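### 4.2 Learning by doing in short baking courses

The second group of interviews concerned the weekend courses at Stulness, where visitors learn to make filled pastries in one long morning. Most of the participants had received the course as a gift, and they came in pairs – a couple, a mother with her grown son, two friends from work. We asked them before the course what they expected to learn. The most usual answer was "a recipe". When we asked the same people again in March, very few of them spoke about the recipe. They spoke about how the dough should feel when it is ready, and about the moment when the teacher told them to stop mixing.

This agrees with the earlier observation of Lappalainen and Wike that written instructions carry only a part of what a baker knows. A recipe can give the weight of the butter, but it says little about how soft the butter must be. In the Stulness courses the teacher, Teemu Lindqvist, let each pair make the same dough 2 times. The first dough was made from the printed sheet alone. The second was made with his comments, and he touched the bowl only if a pair asked for it.

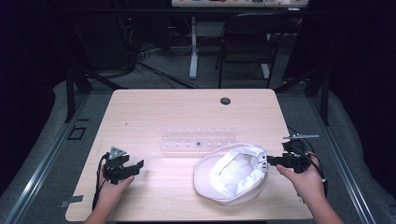

The difference between the two doughs was clear to the participants themselves. Of the 12 pairs, 9 preferred their second batch when they tasted both without knowing which was which. The remaining pairs either preferred the first or could not decide. We do not want to make too much of this result, as the second batch also had the benefit of practice. A person who has made a dough one time already knows where the difficult step is.

The courses at Ternedham were arranged in another way. There the group worked together on one large dough, and each person was given a single task, such as sifting or piping. The participants described these mornings as pleasant and social, but several of them told us that they had not baked at home afterwards. One woman said that she had become very good at piping and still did not know how to begin.

Figure 1 shows two views from one occasion.

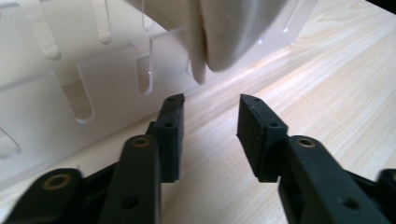 **Figure 1.** Upper: a white baseball cap upside down on a light wooden tabletop. Lower: a white plastic basket with rounded slots in its wall.

We also looked at what people kept from the course. Participants at both places received the printed sheet, and we asked them to send us a copy after they had used it at home. Up to 7 sheets came back with handwritten notes from the Stulness group. The notes were short: "colder", "stop earlier", "small spoon". Hakala has described such notes as a conversation between the cook and her later self, and our material supports this reading. The notes seldom corrected the recipe. They added to it the things that the teacher had said aloud.

Two limits should be mentioned. The participants had paid for the course or received it from somebody close to them, and this may have made them kinder in their judgment. Also, we did not visit their homes, so we know their later baking only from what they told us. In the next section we compare these answers with the evening classes at Seppälä, where the same group meets every Tuesday and the teacher can follow their progress for a longer time.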